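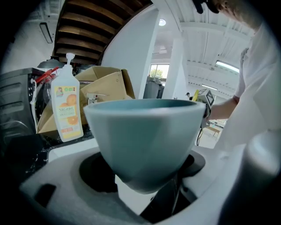 Märta Söderlund
Research associate, Household Practices Group, Kerilthorpe

4.2 Worktops as holding places

The second round of home visits took in 31 households, all of which had moved within the past year. We asked each of them to leave the kitchen as it was on the day and to talk us through whatever stood on the worktop. The length of the talk was left to them. Most people began with the appliances and came to the smaller things only when asked.

Figure 3. A pale teal-blue cup held up by a light gray foam gripper finger, and a worktop with a pump bottle of SolGarden soap and open cardboard boxes, under a wooden staircase. Household 17.

Figure 3 shows a pattern we met in many of the smaller homes. Things in daily use and things still waiting for a place share one surface. The soap belongs to the first group. The open boxes, one of them with a small silver fitting that resembles a tap, belong to the second. The householder in this case told us that the boxes had been on the worktop since the move and that she had stopped seeing them. She could say without looking what was in each.

We coded every object named in the talks under one of three headings: in use, in store, or in transit. Two coders worked separately and agreed on 92 per cent of the objects. Most of the disagreements concerned boxes. Ifeanyi Tijani coded an open box as in store if the householder took things from it from time to time, while Carola Hinrichs coded the same box as in transit for as long as the householder meant to empty it. We kept the second reading, as it follows what people said about their own plans.

Space under the stairs needs a separate note. In homes where the kitchen runs beneath a staircase, the worktop there has less height above it, and wall cupboards are often left out. Householders described this stretch as awkward for cooking and good for leaving things on. Appliances tended to end up there too. In Figure 3 a black appliance, probably a microwave or a small oven, stands close to the soap bottle and the boxes. Several people said that once an appliance had been put down and plugged in, whatever was next to it stayed as well.

Soap was the object most often moved during the talks themselves. People picked it up, wiped under it and put it back, usually without comment. Cups were treated differently. A cup on the worktop was nearly always explained — it was waiting to be washed, or it was the one used every morning — and the explanation came before we had asked for it. Baumgart and Ong (see section 2) report the same for mugs in shared offices, though their participants were speaking about other people's.

At the follow-up visits in July we asked only about objects coded as in transit. Boxes had moved less than any other kind of object. Where they had gone, they had mostly been carried to another room with their contents still inside, and two householders counted this as having unpacked. We return to their use of the word in section 5.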